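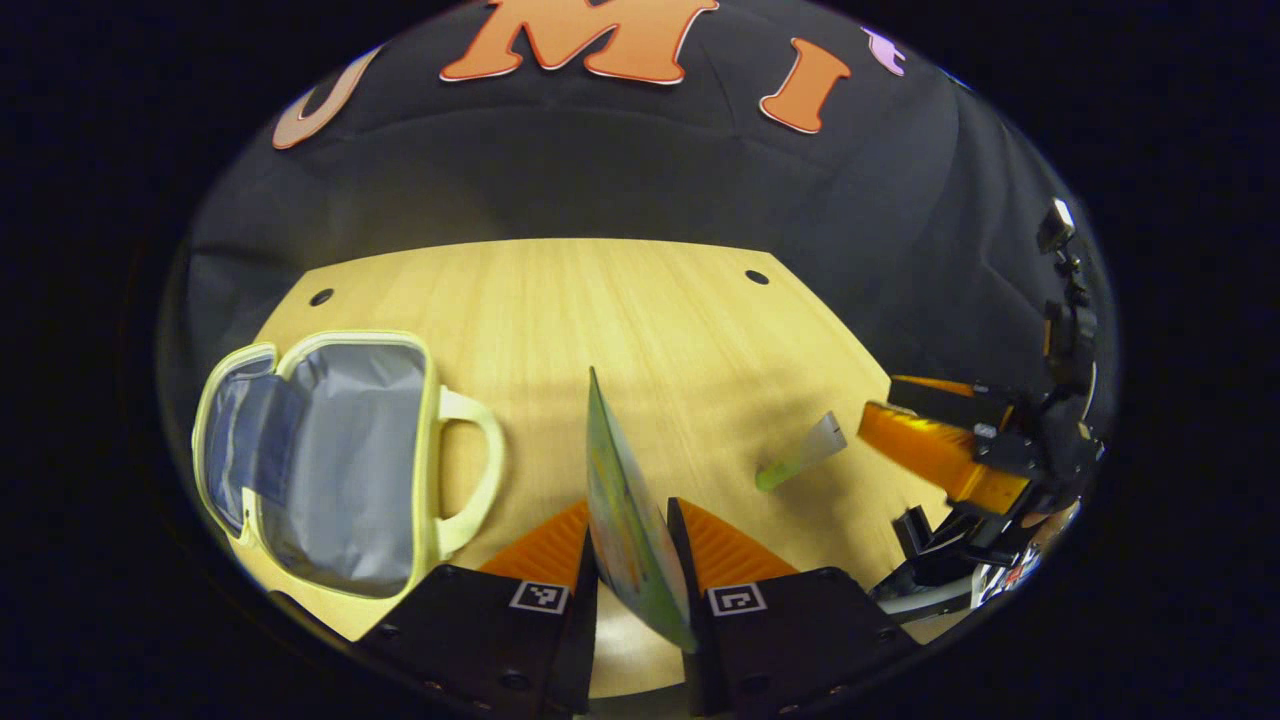
Packed Meals and the Insulated Bag
Course handout, unit 4
Household and Food Basics, evening course, Wimholm Centre
Notes prepared by Welington Dantas

Please read these pages before the practical. Bring your own lunch bag if you have one, also an old one. We will compare them on the table, and a bag with a broken zip is as useful to us as a new bag.

4.1 What the bag does

An insulated bag does not make food cold. It slows the heat which comes in from outside. If you put warm rice in the bag with no ice pack, the rice stays warm for a longer time, and this is the temperature that bacteria like best. Many people in my earlier groups believed that the bag was a kind of small refrigerator. Please keep this point in mind for all the rest of the unit.

The usual soft bag has three layers. The outer layer is a cloth or a plastic-coated cloth. In the middle there is foam. The inner layer is the lining, often grey or silver and a little shiny, and it must be easy to wipe. The lid has normally the same three layers. When you open a bag fully and lay the lid back, you can see if the inner face of the lid is the same material as the lining or a different one. Look at this on your own bag and write it down.

4.2 Opening and first check

Put the bag on a clean, firm table with good light. Open the zip completely, also around the corners, and fold the lid away from you or to the side. Do not hold it half open with one hand while you pack with the other. A table where a shadow falls over half of the surface is not so good for this work, so turn the bag until the light goes into it.

Check the following:
The lining, for cuts and for places where it comes away from the seam.
The piping (the raised edge around the opening). Pale piping shows dirt early, and I consider this an advantage.
The zip, along the whole length.
The handle, at the two places where it is sewn on. Pull it firmly.
The smell. A bag that smells must be washed before it is packed.

4.3 Order of packing

The ice pack goes in first if the food is heavy, and last if the food is light and can be crushed. Cold air goes down, so an ice pack on the top works well, but it should not lie directly on salad leaves. With a large bag I use two packs, one under and one over.

Boxes stand flat. Put the heaviest box at the bottom, then the smaller ones, then the fruit. Bread goes near the lid. Cutlery is best in a cloth napkin along the side, where it also fills the gap. Empty space in the bag should be filled, for example with a second napkin, as the air in it will warm up each time you open the lid.

A drink bottle of 700 ml takes much place in a lunch bag and can push the lid up, so that the zip does not close well. If this happens, carry the bottle separately. A carton of 200 ml fits nearly always and can be frozen the night before, if there is room in it for the liquid to expand. The Peixoto boxes we have in the cupboard are made to go one on the other; the Hastmont boxes are not, and they slide.

4.4 Cooling before packing

Cooked food must be cold from the refrigerator when it goes in the bag. Divide it in shallow boxes so it cools faster, and leave it in the refrigerator during the night. In December we made this practical with hot soup in a flask, and several students asked me if the flask could go together with yoghurt in the same bag. It should not. Hot food and cold food travel in different bags.

4.5 Cleaning

Empty the bag on the same day. Shake out the crumbs, wipe the lining with warm water and a little washing-up liquid, and go with a soft brush along the seam under the piping. Wipe the inner face of the lid too, which is often forgotten. Then leave the bag open until it is fully dry, with the lid folded back. Do not put a soft bag in the washing machine unless the label permits it. The foam can lose its shape and will not recover.

Task for the practical

Work in pairs. Each pair packs one lunch for an adult in 20 minutes, then unpacks it and explains the order to another pair. Write your notes on page 26 of the Destau workbook. Draw the bag from the side with the boxes inside, and mark where the ice pack is. The drawing does not need to be beautiful, but the boxes should be in the correct proportion to the bag.

Hand in the page before you leave the room.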